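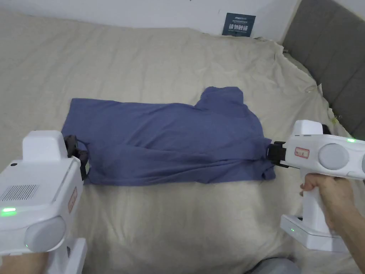
Shirts coming out of the dryer wrinkled no matter what I do

Posted in Laundry & Clothing Care
by altano_kitchen

Ok so I moved in November to a place with a vented dryer (Derno, came with the apartment, no manual) and every single long sleeve shirt comes out looking like I slept in it. Cotton mostly. At my old place I had a washer in the basement and a drying rack and never had this problem, shirts were fine, bit stiff but fine.

What I've tried so far:
- lower heat
- higher heat
- dryer sheets
- taking stuff out right when it buzzes (when I'm home, I'm not always home)
- a wet washcloth in with the dry shirts for 20 minutes, saw that somewhere. Worked on one shirt and not the other three

I do have an iron but no board and no room for a board. I iron on the bed with a towel under and it's terrible, the mattress gives and I press in new creases while I'm getting rid of the old ones. Sleeves are the worst. Collars second.

I need five decent shirts a week for work. Don't want to pay for a laundry service, the one near me wants way too much per shirt. Is it the dryer? Is it me? Would a steamer be worth it or is that just another thing in the closet

14 people have this problem too - Share (6)

derno_owner_sadly
Had that dryer. The buzzer is at the END of the cool down so by then they've been sitting in a heap already. Turn the dial yourself and pull shirts while there's still a little damp in them. Hang right away, button the top button, pull the sleeves straight down with your hands. Thats it, thats the whole trick.

Also how full is it? If you're doing five shirts plus jeans plus towels they can't move. I do shirts on their own, never more than half full.

Helpful (31) - Comments (2)

 altano_kitchen
 uh yeah, jeans and towels in there. Will try.

 derno_owner_sadly
 there you go. Jeans are the worst, the legs wrap around everything

Buvent
Long answer, sorry, typing on a break.

Washer first. If your spin speed goes up in steps, drop it a step or two for shirts. Mine goes to 100 on the dial (no idea what that's 100 of, percent I guess) and I keep it at 80. They come out wetter, but the creases from a hard spin are the ones that never leave. Shake each shirt once before it goes in the dryer. Hold it at the shoulders, one good snap.

Then check the lint screen AND the hose behind it. When mine was clogged everything took two cycles, and two cycles of tumbling bakes the wrinkles in.

On ironing with no board - get off the bed. Kitchen counter or table, a wool blanket folded in two, cotton sheet on top. Cheap and it's hard underneath so the iron has something to push on. Order I go in: collar, cuffs, sleeves, then the back, then the fronts last. Spray bottle with plain water. Iron them damp, if it's bone dry you're wasting your time. Keep an eye on the care label too, some of the cotton blends can't take the top setting.

Steamer: I have one, I like it for the odd touch up, but it won't give you a crisp collar. Fine for a t-shirt or a dress. For work shirts I'd put the money toward hangers, the wide ones. Wire hangers leave those little bumps in the shoulders.

Helpful (58) - Comments (1)

 altano_kitchen
 hose was disgusting. That might of been half of it. Did the blanket on the counter last night and the collar came out flat for the first time since I moved

spin_cycle_2
just buy non iron shirts lol

Helpful (3) - Comments (0)

Views: 3970 - Share this page
Back to top - Contact us - Copyright Ní Mhurchú Home Help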